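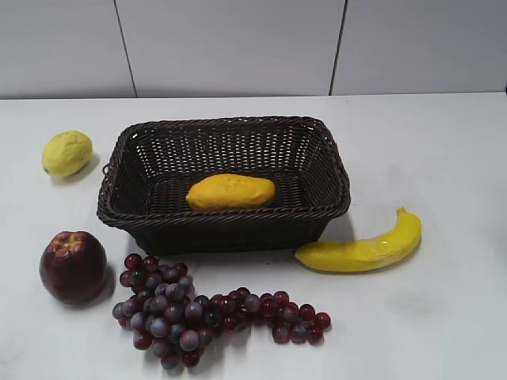
Thursday, and my feet hurt, which is funny because I sat down more today than I have in nine years at Rivinby! That's what the new job is. I sit, I watch the arm pick produce out of baskets and put it back in, and I press a key when it messes up. Then I put everything back the way the sheet says and we go again.

Limsakul (the folks who sold us the thing) want 600 good picks before it goes anywhere near the real packing line. We got a decent chunk done before lunch. I've started talking to it, by the way. "Easy, easy," like I'm backing a truck into a spot.

I keep thinking about how I'd do it. I don't look at a potato when I pack it, I just know by the weight if it's a bad one, and my hand has already moved on. The arm has to come down over every single one like it's never met a potato before. And I guess I'm the one introducing them.

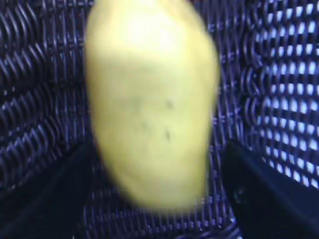 Over at the next table they told me to quit worrying, that when Tradix put arms in, the packers all ended up on days and the night shift just went away, and wasn't that what I'd been asking for? Well, yes. But I like the night money, and two of my favorite people here only work nights. I said so and got a shrug and half a granola bar.

The schedule for October isn't up yet. The supervisor says my title will be "cell operator," with a raise, and I have to take the Drileletti safety course first. I wrote the login on my hand and then washed it off doing dishes, so I need to ask for it again tomorrow. Also need new insoles, also call the dentist.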